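The Case of the Squeezable Everything

Sometime last May I stood in the condiment aisle of the big supermarket in Uldale and tried to buy mustard in a glass jar. There was one kind. It sat on the bottom shelf, behind a cardboard sign for something else, and it cost more per ounce than the steak I was going to put it on. Everything above it came in a bottle you squeeze.

I have nothing against squeezing. I grew up hitting the bottom of a glass bottle with the heel of my hand and getting either no sauce or a plateful, and I don't miss it. What I do question is the story we've been told since, which is that the soft bottle is cleaner, wastes less and is simply what shoppers wanted. Each of those claims gets repeated so often that it has stopped sounding like a claim.

Take waste. Gutley, a packaging firm whose bottles hold a good share of the store-brand sauces in my part of the country, has a page on its website saying its newest squeeze bottle gives up "virtually all" of its contents. I wrote to ask what virtually all meant. The answer, which took three weeks, was that it depends on the sauce, the temperature, the fill level and the person squeezing. Fair enough. But a number that depends on four things probably shouldn't be printed in green letters next to a picture of a leaf.
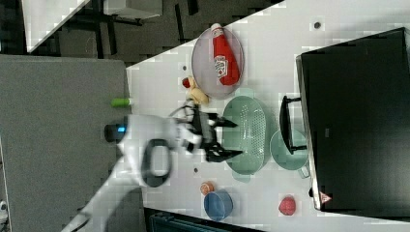
So I ran my own test, and I'll admit up front that it wouldn't get past a high school science teacher. I saved my empties over one winter, cut them open with kitchen shears and scraped out whatever was left. The thin stuff, hot sauce and the like, had drained well. Mayonnaise was terrible. Ketchup landed in between, and what stayed behind was mostly packed in around the shoulders, where no amount of shaking would shift it. I got enough out of one bottle to cover two hamburgers. A jar and a rubber spatula would have beaten it easily, and the spatula is an invention that has never needed a website.

Then there is the matter of clean. The valve in the cap, that little silicone star, is supposed to snap shut and keep the nozzle neat. On a new bottle it does. Give it a month in a house with children and it grows a crust. Bedis, which makes caps and closures, sells restaurants a replacement top for exactly this problem, so somebody over there knows about the crust. The home shopper gets no replacement top. The home shopper gets told to wipe.

I should say something for the other side. People with arthritis or a weak grip can have a hard time with a tight metal lid, and a flip cap they can open with a thumb is a real improvement in their day. Glass breaks, too, and it is heavy to ship. Anyone who tells you the old bottle was better in every way is selling nostalgia, usually at a farmers market, usually for nine dollars.

But look at how the choice got made. A trade newsletter I subscribe to ran a piece on a taste panel set up by Ortner, a sauce company that was then deciding whether to drop its glass line. It asked 746 shoppers which package they preferred. Squeeze won by a mile. Further down came the detail that the glass version had been priced higher on the survey card, and that the question used the word "convenient" for one bottle and "traditional" for the other. I could win an election with that card.

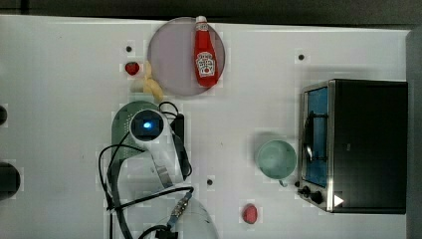 The glass line was gone within the year. By the next time anyone checked, of course, nearly 100 percent of Ortner's customers were buying plastic, and the newsletter reported this as proof that the company had read the public correctly.

That kind of reasoning goes on all over the store. Bagged salad, pre-cut melon, shredded cheese with the powder that keeps it from clumping – all of them are defended by pointing at sales, and sales are a strange sort of witness. They tell you what people took home from the shelf. They have nothing to say about what was missing from it, or what had been moved down by your ankles.

Recycling is the last stand of the argument, and I'd be happier about it if my own town took the caps. It takes the bottles, provided they're rinsed, and anyone who has tried to rinse a narrow bottle full of cold ketchup knows how much hot water that uses. My neighbors mostly don't bother. I do it about half the time, with bad grace, and I couldn't tell you where any of it ends up. The hauler's leaflet says "processed."

I bought the mustard, by the way. It was fine. The lid stuck.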